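Section 4: Sorting Your Beads Before the First Project

Welcome to the fun part! Your Rindeck bead loom is assembled and the warp threads are on, so now you get to spread out the colors. A little sorting today makes the Lachance bracelet pattern in Section 5 go so much faster.

4.1 What you need

Your bead packets
A shallow dish or a cloth with some texture
Small containers or drawers with clear fronts
A pencil and paper labels

CAUTION: Beads are a choking hazard. Keep open packets away from small children and pets.

4.2 Sorting the packets

1. Lay the cloth flat and open one packet at a time. (Yes, it's tempting to open them all. Please don't!)

2. Pour out 100 beads or so and push them around with a fingertip. Pull out any that are chipped, or much fatter than their neighbors.

3. Save the odd ones in a separate dish. They make lovely fringe ends.

4. Write the color number on a label before the packet goes in the trash. Reds 2 and 5 look almost the same under a lamp, and quite different once they're woven.

5. Give each color its own drawer, with the darkest at one end and the lightest at the other. Slide the drawers all the way in.

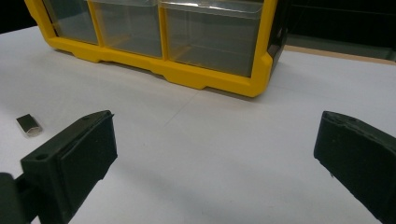 4.3 Choosing a needle

Start with the longer needle. It bends easily, which feels strange at first, but it will pass through a full row of 20 beads in one go, and that's such a satisfying moment!

NOTE: If the needle sticks inside a bead, back it out gently and swap the bead. Forcing it can break the bead and cut your thread.

Go on to Section 5 when your colors are labeled and the needle is threaded.

Guide revised 2025-03-28 by Nathalie Kennedy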